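# Perguntas frequentes: obrigações da Grirmont

Respostas às dúvidas que mais chegam ao boletim económico Keso sobre a emissão de obrigações da Grirmont e o efeito da subida dos juros nos pequenos aforradores.

**O que é uma obrigação?**
É um empréstimo que o investidor faz à empresa. A Grirmont paga juros duas vezes por ano e devolve o capital no vencimento.

**O capital está garantido?**
Não. Se a empresa deixar de pagar, o obrigacionista entra na lista de credores. Estes títulos não estão cobertos por nenhum fundo de garantia de depósitos.

**Porque é que o título vale hoje 96 se foi emitido a 100?**
A cotação é dada em percentagem do valor nominal. Quando os juros de mercado sobem, as emissões antigas, com cupão mais baixo, perdem valor. Quem mantiver o título até ao vencimento recebe os 100, desde que a empresa cumpra.
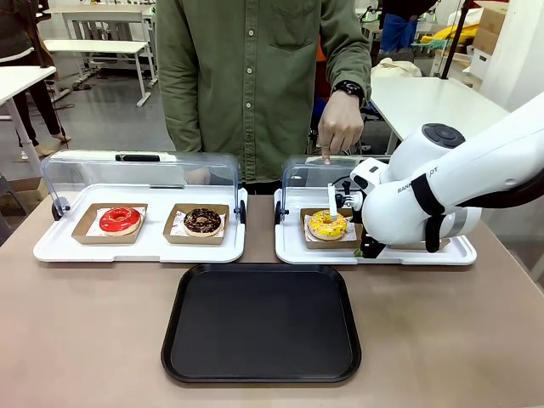 Rocío Cuautle escreveu-nos a contestar a resposta anterior: no seu entender, receber os 100 no fim serve de pouco se a inflação comer a diferença, e a página devia dizê-lo. Tem razão quanto ao poder de compra. O reembolso é nominal e não acompanha os preços.

**Posso vender antes do prazo?**
Pode, através do seu banco, ao preço que houver. A emissão tem pouca liquidez e já passou mais de 18 sessões sem uma única transação.

**Que comissões se pagam?**
Depende do intermediário. Peça o preçário por escrito e verifique a guarda de títulos, a comissão sobre cada cupão e a de reembolso. Em montantes pequenos, a guarda pode absorver boa parte do juro.

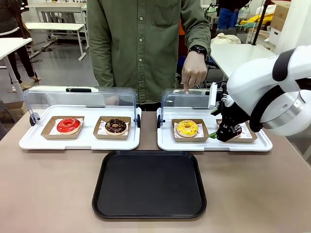 Boletim Keso · n.º 2 · pág. 18

**A compra da Budus pela Lozano muda alguma coisa?**
Para quem tem obrigações da Grirmont, não diretamente. A Budus é cliente da empresa, e os contratos em vigor mantêm-se até abril. O que vier a seguir depende da renegociação.

**Como são tributados os juros?**
Para residentes, o banco faz a retenção na fonte quando paga o cupão. O englobamento é opcional e convém fazer a simulação antes de entregar a declaração.

**Onde consulto o prospeto?**
No sítio da Grirmont, na área de investidores, ou ao balcão dos bancos colocadores.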